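Varkia Home Language Diary - readme

Last touched Wednesday, May 30, 2018. Sorry its a bit rough, doing this between school pickup and dinner.

What's in here
Diary entries from families raising kids with more than one language at home. Parents wrote down who spoke what to whom, at meals, in the car, at bedtime. 55 families, most in Diltholm, a few further out. Two files: entries.csv and families.csv. Join on family_id.

Columns, quick version
family_id, child_age (years, rounded down), speaker, language, setting, note. Language is whatever the parent called it. We did not tidy these up, so you'll get "Malay", "malay" and "Bahasa" in the same column. Mixed sentences are marked MIX, with both languages in the note if we had them.

Settings got shortened to 4: meal, car, bed, other. "Other" is a grab bag. Homework, baths, grandparents on the phone, arguments over socks.

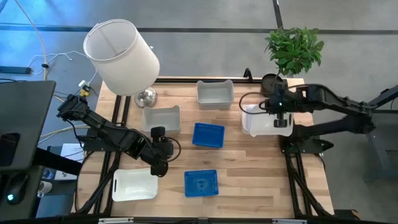 Cempaka Kusuma wrote back that MIX is hiding too much, her two swap languages halfway through a word and she'd want to know which one they started in. Fair point. Starting language goes in as its own column in the November version, for new entries only. Can't recover it for the old ones.

Known problems
- Weekends are thin. People forgot.
- Parents report on themselves, so the home language probably looks stronger than it is.
- Family D'Amico shows up under two ids, becuase they moved partway. Merge if you care.
- Blank speaker means we couldn't read the handwriting.

Names of kids are taken out. If you spot one we missed, tell us before you do anything else with the file.

Use
Free for teaching and research, credit the Prumeo playgroup. Please dont use it to rank families or tell anyone they're doing it wrong.

To do: colour codes for the printed diary sheet, fix the dates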